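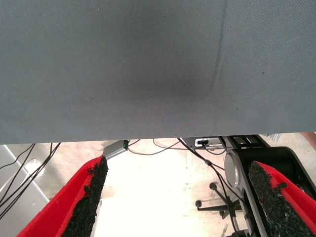 Figure 7.1. The view from a wrist camera, with gray cloth across the upper part of the picture and the two red fingers below it.

Chapter 7
When the Camera Sees Mostly Cloth

If you have worked your way through the last two chapters, you already have a program that can find a cup on a table, and I hope you took a minute to enjoy it, because a cup is a very friendly thing to look for! It has an outline, it keeps its shape, and it stays put while you think. Cloth gives you none of that. It fills the view, it sags, it changes its outline every time somebody breathes on it, and the program that was so pleased with itself over the cup will often hand you back an empty list.

I first ran into this in Vakemville, where Nouhaila Radwan and I were writing the planning code for a small project called Kiều. Our first attempt took a single picture, looked for the largest patch of one color, and aimed for the middle of it. On a folded towel this did fairly well. On a big sheet it was hopeless, and we spent most of a September finding out why (I still have the notebook, and it is not cheerful reading). We had 1740 pictures saved by then, and we had been treating every one of them as if it stood alone.
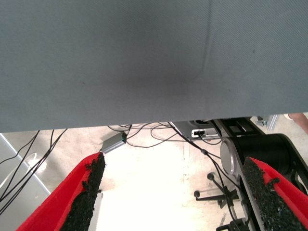 Figure 7.2. A second view from the same place.

Our planner needed a small number of things it could trust before it was allowed to move, and most of this chapter is about how to choose them. The middle of the cloth is a poor choice, as there is so little there to hold on to: a fine twill, a faint crease, a few dark specks. The lower hem is a much better one. It runs right across the picture, gray against a pale floor, and even a very plain edge finder should have a fair chance with it. Watch out, though, for the other strong lines nearby. The black cables are every bit as dark and crisp as the hem, and a careless program will happily follow one of them down toward the corner. In Section 7.2 we will deal with this by asking each line which way it runs and how far it reaches before we believe it.

The fingers need some thought too. They are in view all the time, they are bright, and they are very nearly the easiest things to find, so a beginner's program tends to find them and report them proudly as the target. We will build a mask for them in Section 7.3. Quang Lại, who taught from an early draft of this book at Gikstead, has his students draw that mask by hand before they write a line of code, and I would gently urge you to do the same. It takes a few minutes with a pencil and it saves an evening.

After that we come to time, and to what the planner should do when two pictures disagree. You will want the Pretum simulator installed before you reach Section 7.4, along with the practice set of 102 short recordings that goes with this chapter. Set aside 60 minutes for the first exercise, and keep your cup program handy. We will be taking it apart and using a good many of the pieces.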